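Gustoretti has cleared tables and packed shelves for other companies for 15 years. Last November it began to move a part of this work to robot arms, and the supervisor of the sorting team agreed to talk with us about what this means for her people. She asked that we leave out her name.

The programme is called Eter. Before an arm touches anything real, the team prepares each task in simulation: a room is built on the computer, things are put on a table, and the arm has to reach for them. "My people were pickers," she says. "Now four of them spend half of the shift looking at a screen. At first they felt it was not work. They went home and their back did not hurt, and they felt guilty."

She laughs when she remembers the first weeks. The engineers from Levchenko, who deliver the software, wanted to begin with boxes. The pickers said no, begin with the cups, because cups are where the new workers always make mistakes.
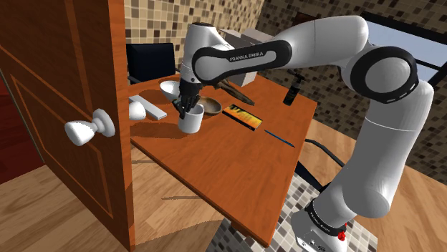
"A mug is easy for you and me," she says. "You do not think about which side you take it from. But somebody has to decide it, and the engineer has never emptied a table in his life. So he asks the picker. That was new for us - that somebody asks."

Not everybody was pleased. Two of the older workers moved to the other site, in Rovorholm, where everything is still done by hand. She does not blame them. "They told me, I know how to hold a bowl, I do not want to explain it to a computer. I respect this. Explaining is a different job and it is tiring in a different way."

The pay was the hardest conversation. The people who check the simulated runs got a new grade, but only after they had gone through 1000 runs each. She thinks the number was too high and she said so to the management. The answer is still coming.

I asked her what a checker looks for. "Mostly what is near," she says. "The arm goes for one thing and there are others all over the table. A picker sees right away what will be in the way." 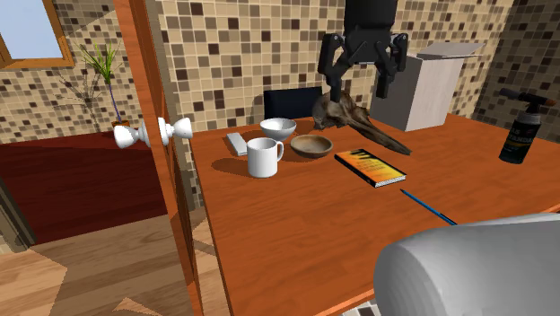 The gripper open over the back of the table in a simulated room, with the dishes to the left.

Does she worry that the arms will take the rest of the jobs? She is quiet for a moment. "I would be lying if I say no. They promised us in writing that there are no layoffs until the end of the contract. After that I do not know. I tell my team to learn as much as they can, and to keep asking for the grade."

The next meeting with the management is on 20th February. She has already written her questions, on paper, in a notebook she keeps in her locker.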